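Foro de Automatización Aplicada
Subforo: Equipos, kits y servicios – Evaluaciones de usuarios
Tema: Kit de pinzas manuales en régimen de alquiler (proveedor Gramach): valoración tras un periodo de uso
Estado: abierto
Respuestas: 9

Taller_Hostden
Miembro institucional
Mensajes: 374

Estimados compañeros:

Conforme a lo anunciado en el hilo sobre adquisiciones de febrero, trasladamos a este foro la valoración del kit de pinzas manuales que Gramach ofrece en alquiler a centros de formación y pequeños laboratorios. El servicio comprende dos pinzas de accionamiento manual, la puesta en marcha a distancia, la revisión de las grabaciones por parte del proveedor y la sustitución de almohadillas durante la vigencia del contrato. Nuestra unidad lo ha tenido en uso durante 18 jornadas, todas ellas dedicadas a tareas de recogida y colocación de objetos menudos en cajas, con el trabajo repartido entre ambas manos.

El criterio que nos interesaba era la idoneidad del equipo para entornos domésticos sin preparar: mesas ordinarias, superficies blandas, piezas de formas irregulares. Los bancos de ensayo habituales, con fondo liso y piezas normalizadas, ya están suficientemente tratados en otros hilos de este subforo.
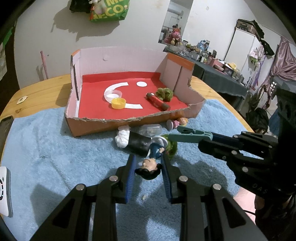

Sujeción de una figurilla pequeña con las almohadillas estriadas; detrás, la caja de cartón abierta.

En cuanto a la prensión, el resultado es satisfactorio. Las almohadillas estriadas se adaptan bien a contornos redondeados y permiten sostener una figura pequeña en posición invertida sin necesidad de apretar en exceso. El mecanismo es simétrico y el cierre resulta progresivo. El personal sin experiencia previa alcanzó un manejo aceptable en la primera sesión.

Como aspectos mejorables señalamos tres:

El peso, que se hace notar en sesiones superiores a una hora, en particular en la muñeca de la mano no dominante.

La documentación, entregada en inglés y con una traducción parcial al español que omite el capítulo de mantenimiento.

El plazo de respuesta del servicio técnico, correcto por las mañanas y deficiente a partir de las 16:00.

Quedamos a disposición de los miembros para cualquier aclaración.

Laboratorio_Acheampong
Miembro institucional
Mensajes: 1,043

Agradecemos el informe. Disponemos del mismo servicio desde el curso anterior y coincidimos en lo relativo al peso. Discrepamos, en cambio, en la valoración de la prensión, que a nuestro juicio requiere matices.

Con objetos rígidos y de sección más o menos constante no hemos registrado incidencias. Con materiales deformables la situación es distinta: telas, bolsas, envoltorios. La almohadilla tiende a arrastrar el material y el operador compensa con un giro de muñeca que después aparece en la grabación. Si el centro destina los datos al entrenamiento de una política de control, ese gesto se incorpora como si formara parte de la tarea. Lo comunicamos en su día a Gramach y la respuesta fue que se trataba de una cuestión de formación del operador. No compartimos esa interpretación.

¿Han trabajado ustedes con materiales blandos o únicamente con piezas rígidas?

Taller_Hostden
Miembro institucional

La mayor parte de las tareas se realizó con piezas rígidas. Las blandas se introdujeron en la segunda mitad del periodo y con menor número de repeticiones, de modo que no estamos en condiciones de rebatir la observación. Sí podemos indicar que el giro de muñeca al que aluden apareció también en nuestros operadores al principio y disminuyó cuando se les indicó que abrieran la pinza por completo antes de aproximarse al objeto.

flalta_compras
Miembro

Buenas tardes. Consulto en calidad de responsable de compras de Flalta. El presupuesto que nos ha remitido Gramach separa el alquiler del equipo y la revisión de grabaciones, y esta segunda partida duplica prácticamente a la primera. ¿Es contratable el equipo sin la revisión? La hoja de condiciones no lo aclara y la persona que nos atendió por teléfono no supo precisarlo.

Laboratorio_Acheampong
Miembro institucional

Es contratable por separado a partir de la renovación. En el primer periodo la revisión es obligatoria. Conviene solicitar por escrito el detalle de lo que incluye, pues en nuestro contrato figuraba una «revisión completa» que en la práctica consistía en un muestreo.

Taller_Hostden
Miembro institucional

Confirmamos lo anterior. En nuestro caso el muestreo sí constaba en el anexo – con redacción poco clara, todo sea dicho – y el informe recibido fue útil. Detectó un desfase entre la apertura registrada en una de las pinzas y la real, que se corrigió repitiendo la calibración.

banco_ensayos_sur
Miembro

Con el debido respeto, me parece un servicio sobrevalorado. Un centro con medios modestos puede obtener resultados equiparables con una pinza de fabricación propia y una cámara convencional. La estructura de estas pinzas es sencilla: eslabones, pasadores y dos almohadillas. El coste del alquiler durante un curso permite adquirir material para fabricar varias unidades y conservarlas después.

Añado una objeción de método. Las tareas que suelen mostrarse en estas valoraciones son de un solo objeto. Recoger una figura y depositarla en una caja dice poco sobre el comportamiento del equipo cuando las dos manos coinciden en un espacio reducido.

Taller_Hostden
Miembro institucional

Respondemos por partes.

Sobre la fabricación propia, no ponemos en duda que sea viable. Nuestra unidad lo intentó antes de recurrir al alquiler. La estructura mecánica se resolvió en poco tiempo; la sincronización entre las dos manos, no. Quien disponga de personal con dedicación a esa labor llegará probablemente a buen término. No era nuestro caso.

Sobre la coincidencia de ambas manos, la objeción es pertinente y la tuvimos en cuenta. Una parte de las sesiones se planteó precisamente dentro de la caja, con varios objetos en el fondo y las dos pinzas ocupadas a la vez, una de ellas con una pinza de ropa de plástico y la otra con una pieza más pequeña.

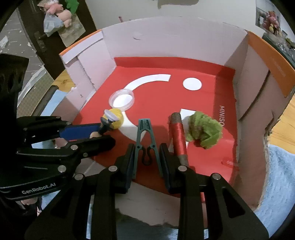 La dificultad principal en ese tipo de ejercicio está en los brazos exteriores, cuya anchura obliga a entrar en la caja con cierta inclinación. Cuando los dos operadores de turno trabajaban con las paredes altas, los roces con el cartón eran frecuentes. Recomendamos ensayar antes la trayectoria de entrada de cada mano y fijar cuál de ellas se retira primero. Con esa pauta los contactos entre pinzas pasaron a ser ocasionales.

La pinza de ropa merece mención aparte como objeto de prueba. Tiene dos patas separadas, un muelle que cede y una punta estrecha. Si se sujeta por las patas con demasiada fuerza, se abre. Es un buen indicador de la sensibilidad que transmite el gatillo, y en este punto el equipo nos pareció superior al que utilizábamos anteriormente.

banco_ensayos_sur
Miembro

Agradezco la respuesta. Retiro la segunda objeción y mantengo la primera. Sigo pensando que la anchura de los brazos es un defecto de diseño y no algo que deba resolver el operador ensayando entradas. En una caja de menor tamaño el ejercicio sería inviable.

Laboratorio_Acheampong
Miembro institucional

En ese extremo coincidimos con el compañero. Solicitamos a Gramach una versión de brazo estrecho y se nos indicó que estaba en estudio. No hay fecha. Entretanto, empleamos recipientes anchos y de pared baja, y hemos excluido del protocolo los cajones y estuches.

Aprovechamos para una observación de mantenimiento dirigida a quienes vayan a contratar: deben revisarse los pasadores al comienzo de cada jornada. En una de nuestras unidades se aflojó un pasador interior y la holgura tardó cerca de 2 semanas en advertirse. Las grabaciones de ese intervalo se descartaron. El capítulo que falta en la traducción española, mencionado en el primer mensaje, trata justamente de este asunto.

flalta_compras
Miembro

Tomo nota de todo ello. ¿El descarte de esas grabaciones dio lugar a alguna compensación por parte del proveedor?

Laboratorio_Acheampong
Miembro institucional

Parcial. Se nos prorrogó el alquiler por un plazo equivalente, sin abono económico. Las condiciones generales atribuyen la comprobación diaria al cliente, por lo que el margen de reclamación era escaso. Si su contrato está todavía en negociación, sugerimos pedir que esa cláusula quede supeditada a la entrega de la documentación completa en español.

Taller_Hostden
Miembro institucional

Nos sumamos a la recomendación. Por nuestra parte, la unidad ha resuelto prorrogar el servicio un periodo más, sin la revisión de grabaciones y con un juego adicional de almohadillas. Ampliaremos las tareas con materiales blandos, atendiendo a lo expuesto por el Laboratorio Acheampong, y publicaremos los resultados en este mismo hilo.

Moderación
Equipo del foro

Se recuerda a los participantes que los presupuestos recibidos no deben adjuntarse íntegros. Las consultas sobre fabricación propia de pinzas pueden continuar en el subforo de Diseño mecánico. El presente tema permanece abierto a la espera de la ampliación anunciada.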